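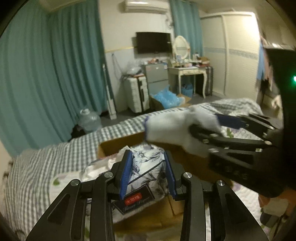
By the Home Desk, Skallard Letter | Wed 16 October

Every fall the bedding companies find a new word. Last year it was "breathable." This year it's "hotel weight," and I've now seen it on sheets, on a blanket, and on a mattress pad from Kosum that weighs next to nothing. I called their customer line to ask which hotel. The person who picked up was very pleasant and had no idea.

So before the holiday sales start, a few doubts about thread count, the number most of us still shop by.

Thread count is supposed to be the threads running each way in a square inch of cloth, added together. Fine. But a seller who twists several thin strands into one yarn can count every strand, and the number on the label climbs while the sheet stays the same. I have slept on very high counts that felt like a raincoat. The set I like best is a plain cotton percale from Andrade that doesn't print a thread count at all. It cost $40 in May, on sale, and it has been through the wash most weeks without pilling. I don't claim that proves much. It's one set on one bed.

The Jetano set everyone keeps forwarding to me is $110. For that you get a fitted sheet, a flat sheet, 2 pillowcases and a card about the founder's journey. The corners on the fitted sheet are shallow, and if your mattress has any kind of topper you'll be tucking it back in by morning. The listing says "deep pocket." How deep? I looked all over the page and couldn't find a measurement.

Then there are the reviews. When a product has hundreds of five-star ratings and most of them say "arrived quickly," I learn something about the mail. I'd sooner read the middling ones, from people who washed the thing and came back to complain about the elastic.

My own rules are dull. Look for the fiber content first, and be wary of "cotton rich" or "cotton feel." Find the return policy and check whether it covers sheets that have been washed. Measure your mattress with the topper on. If the "regular" price is double the sale price, check it again in 5 weeks and see whether it ever went back up.

Next issue: pillows, and whether "cooling gel" does anything after the first ten minutes. I have my suspicions.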